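Dekent House
Common Room Inspection Checklist, September
Section C: Lounge, Corridor and Telephone Points

This checklist is completed once a month by the inspecting staff member and returned to the Dekent House office by 12 noon. Each item is marked Satisfactory, Action Required or Not Applicable. Comments must be entered for every item marked Action Required.

C1. Floor and walkways
Walkways are clear to the full width of the door.
Result: Satisfactory
Comments: The rug by the window lies flat. The grip tape on its long side was replaced after the last inspection.

C2. Seating
Chairs and sofas are stable, with no exposed staples, springs or splinters.
Result: Action Required
Comments: 2 of the 8 armchairs have worn foot caps and rock when sat in. Both have been moved to the storeroom. Replacement caps are to be ordered from Bilance.

C3. Lamps and outlets
Shades are secure, plugs sit fully in the outlet and no outlet is overloaded.
Result: Satisfactory
Comments: The power strip behind the bookcase was removed as requested in the previous report.

C4. Heating
Room temperature is 70 degrees Fahrenheit or above at the time of inspection. Nothing is stored against the heater.
Result: Satisfactory
Comments: Magazines had been left on the heater cover. They were returned to the rack during the inspection.

C5. Side tables
Tops are level, rims are smooth to the touch and joints are tight.
Result: Satisfactory
Comments: The round light oak table was checked along its raised rim. The seam in the wood can be seen but has not opened. Recheck next month.

C6. Desk telephone and cords
The telephone rests fully on the table. Buttons are clean and legible. The handset is on its cradle when not in use. Cords do not hang where they may be caught by a foot, a cart or a chair.
Result: Action Required
Comments: Handset off the cradle. The coiled cord passes over the rim of the table and hangs down on one side. A second, thin cable follows the front edge of the tabletop and should be clipped in place. Cord clips of the Flato type are kept in the office supply cabinet. 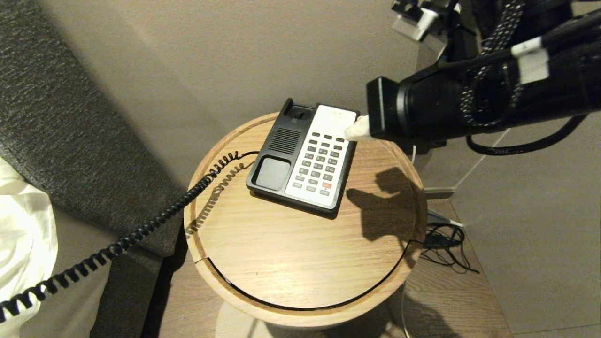

C7. Emergency information
The emergency number card is posted within reach of the telephone and shows the current office extension.
Result: Action Required
Comments: The card shows the former extension. A new card is to be printed and laminated.

C8. Windows and blinds
Locks engage and blind cords are secured to the wall cleat.
Result: Satisfactory
Comments: The blinds fitted by Tsuchiya operate correctly.

Follow-up
Items C2, C6 and C7 remain open until signed off by the office. Copies of this section are kept in the inspection binder with Sections A and B.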